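Home Visits Allotment About Contact

We use cookies to make this site work. Accept Manage

Open day at the Gremero cordial works, Mar 23, 2022

I'd been meaning to go for ages, as I get through a shocking amount of cordial and it's only two buses away. Doors opened at 9 and there was already a queue – mostly pensioners like me, and one very patient school group. They gave us paper hats and off we went!
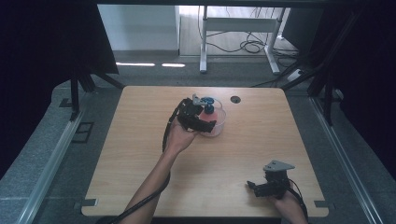
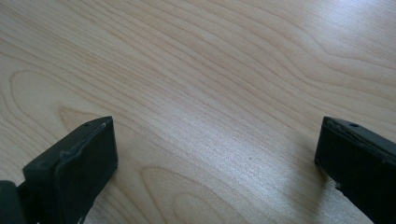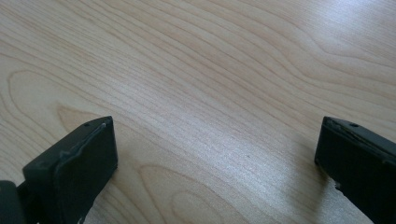
Mercy Temba wrote to me afterwards that I'd got the best day for it, as in May the elderflower comes in and the whole yard smells of cats. (Thank you, Mercy, I'll remember that.)

The pressing room was my favourite. It's smaller than I expected and terribly loud, and the blackcurrant pulp comes off in a great flat cake that goes to a pig farm up the road. Kimutai Biwott took our group round and had to shout the whole time, poor man. He told us they fill some 300 bottles before the first tea break and that the labels still go on crooked when the weather's damp.

After that came the boiling room, where my glasses steamed up and I missed most of it, and then the store, which was freezing. I asked why the ginger one had vanished from my local shop. They've stopped making it! Not enough people bought it, apparently, though I was doing my best.

The shop at the end takes cards now. I came away with 6 bottles, which was silly with two buses to catch, and my bag handle went at the first stop. Tickets were free but you have to ring ahead, and there are only 40 places on each tour. Wear flat shoes, the floors are sticky.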